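Putting the Phone Cases Away: Small-Parts Packing Project, Report 2
Serpil Ersoy and Volkan Keskin
Posted Wednesday, January 21, 2026
Filed under: coursework, packing, storage

Second report, shorter than the first. The first one had the full background, so only the basics again. We want a packing routine for soft phone cases: take case off the table, get it into a tray the right way round, close up the tray, next. Sounds like nothing. Took us since September to agree on which way round is the right way.

What we're working with

Cases. Silicone, plain, dark. We picked silicone becuase it's the annoying one. Hard cases slide where you push them. Soft ones grab the table, bend, spring back, stick to each other. Fenent (the shop that lets us have returns) says most of their mixed-up boxes are soft cases.

Back panel has the raised part around the camera holes. That raised part turned out to be the whole project, more or less. Lay a case on its back and it rocks on the bump. Lay it open side down and it sits on its side walls, better, but then the walls catch when you slide another one over.

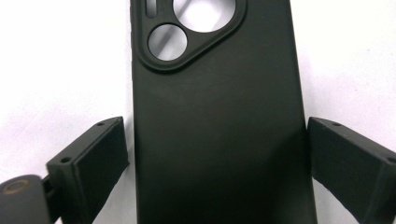 Volkan thinks we should have started with the bump and worked outward, and that two weeks of tray measurements could have been skipped if anyone had stood a case up on day one. Fair. It's in the log now.

Standing up is the position we like best for packing. On edge, backs all facing the same way, like records in a crate. You can see the camera cutout from the top so you know the model without pulling it out. Problem: one case alone won't stay standing. They lean. Once there are neighbors they hold each other up, so the first few are the fiddly ones and after that it goes fast.

Things we tried for the first few:
a folded card at the end of the tray, works, falls over if bumped
a foam block cut to width, works, takes up room
tilting the whole tray toward one end, works best, needs something under the tray

We went with tilting. The thing under the tray is a Flovard catalog, 110 pages, and no we haven't found a nicer solution.

Picking up from flat

This is where time goes. A case lying flat on a smooth white surface gives you almost no edge to get hold of. Fingernail under the rim, ok, but do that for a whole box and your nails hate you. Pinching across the width works if the case is narrow enough for you. Pinching at the end is easier but the case droops and then you're turning a droopy thing in the air.

What we wrote down as the method:
1. Turn the case so the camera end is away from you.
2. Take it by the near end or the long sides, whichever you can reach.
3. Lift one end first. Don't try to lift it level.
4. Rotate to upright while it's still touching the table.
5. Slide to tray.

Step 4 is the one people skip. They lift, then rotate, then drop it.

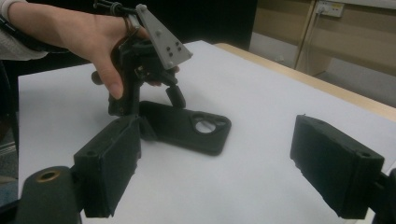

Does lifting one end first still work when the table isn't smooth? I tried your steps on a tablecloth and the case just dragged the cloth up with it. — comment left on our course page by Pamar

Good question and no, it doesn't work well. On cloth we'd say pinch the sides. We only tested smooth surfaces, should have put that in report 1. It's going in the limits section at the end.

The log has 800 pickups in it, split between us, plus a first batch of practice ones we threw out (we were both bad at it and changing the rules halfway through). Total handled counting practice and re-dos: 2,031. We did not expect that number. Boxes were repacked a lot.

The tray

White plastic, rectangular, smooth walls inside. Came from Demirtaş, their standard long one. Smooth walls matter more than we thought — the silicone drags on anything textured and the cases end up crooked. Cardboard was the worst of all. Cardboard plus silicone is basicly a brake.

Where the tray goes on the table was another argument. We ended up with it to the right, long side running away from you. Start filling at the far end, work back toward yourself. Going the other way your hand has to pass over the cases already standing and you knock them, every time. 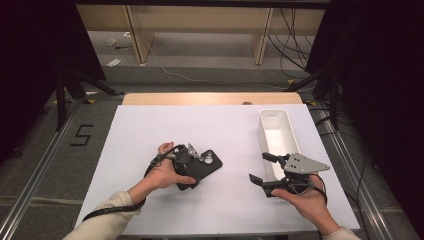 Left-handed people should flip all that. Serpil is left-handed and did her whole first batch with the tray on the wrong side before saying anything, so those rows in the log are marked with an L and left out of the comparison.

Also about the table. We used a white board on top for the early sessions, mostly so dark cases would show up. Kept it. A dark case on a dark desk is surprisingly easy to miss, and with shiny light from a window it's worse. Lint shows up too, and lint is a real issue with silicone. Wipe cases before packing, not after, you can't get at them after.

Things that went wrong

Tray overfilled. More than 13 cases in the long tray and they start to bow in the middle, and when you take one out the rest pop up.
Mixed models. Looks fine from the side, different cutouts. Sort first.
Stacked flat "just for now" then forgot. They stuck together.
Labels. Tape does not stick to silicone. Label the tray.
Clearing the work surface between rounds. We didn't, for a while, and spare bits next to the tray meant less room to rotate.
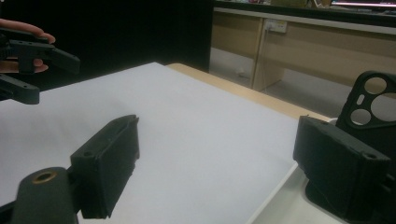

Volkan would add that the last item on that list cost more time than the rest put together, and that any group repeating this should keep everything except the case and the tray off the sheet before round one.

Agreed, mostly. Overfilling was pretty bad too.

Limits

Smooth surface only (see comment above). One tray type. Two people, both of whom knew what the result was supposed to be. No hard cases, no wallet cases with the flap. We'd like to do wallet cases, the flap changes everything, probably needs its own tray.

Still to do

Repeat the tilt test with a proper wedge and no catalog
Try a shorter tray
Ask Fenent whether they even want them standing up, since their shelves might be too low
Fix the spelling in the log

Report 3 after the wedge test. Raw log is with Serpil if anybody in the course wants it, ask before you sort the columns, the L rows get lost.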